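Baltasar Cantero plant bei Plalirside die Anschaffungen für die Greiftechnik. Im Oktober musste er seinen Bedarf für das kommende Jahr anmelden. Auf der Liste standen 6 Handgreifer, dazu Ersatzpolster, Kabel und Markerwürfel.

"Der Greifer selbst ist der kleinere Posten", sagt Cantero. "Gerechnet haben wir vor allem an dem, was verschleißt." Das Angebot von Casado lag bei 1.369 Euro pro Stück, das von Inwood bei 1.943 Euro. Bei Inwood waren die Polster für ein Jahr enthalten, bei Casado nicht.
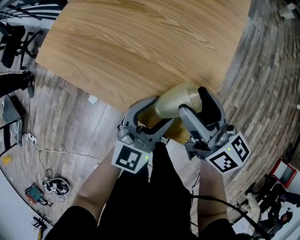 Sektglas zwischen zwei Handgreifern, beide mit schwarzen Polstern und Markerwürfeln.

Glas steht bei Plalirside früh auf dem Programm. Cantero wollte vor der Bestellung wissen, wie die Finger an runden und glatten Teilen anliegen. "Einen Karton greift jedes Gerät. Damit brauche ich keinen Vergleich zu machen."

Seine Kollegin im Einkauf hätte lieber gleich den Roboterarm mitbestellt. Cantero hat ihn auf das nächste Budget verschoben - erst die Handgeräte, dann der Arm.
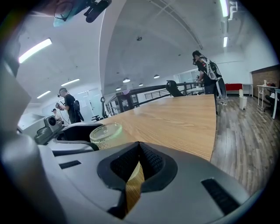

Auch der Platz musste in die Planung. Mehrere Leute arbeiten gleichzeitig, und jeder Arbeitsplatz braucht Strom und einen Tisch. Für Kabel und Steckdosenleisten hat Cantero mehr als 1.000 Euro angesetzt. "Das war im ersten Entwurf gar nicht drin", sagt er. Ezequiel Peñalver vom Standort Saltside habe ihn darauf hingewiesen. 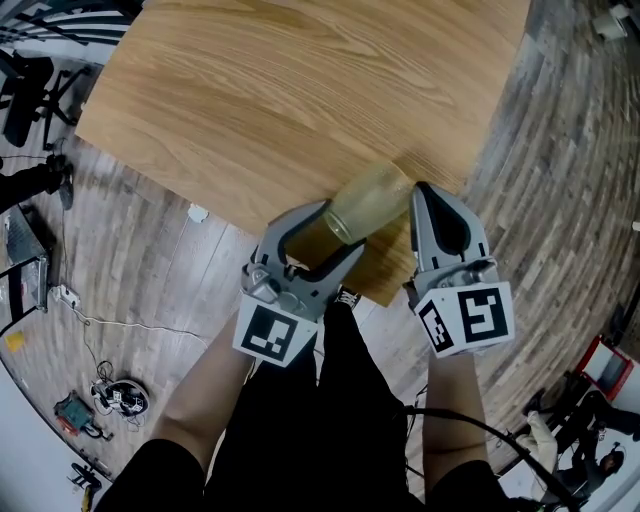
Ein liegendes Glasgefäß wird an Öffnung und Boden gefasst.

Peñalver rät außerdem, die Lieferzeit der Ersatzteile schriftlich festzuhalten. "Wenn ein Polster fehlt, steht der Platz still, und die Leute sind trotzdem da." Bestellt wurde schließlich bei Inwood. Über die Wartung wird noch verhandelt.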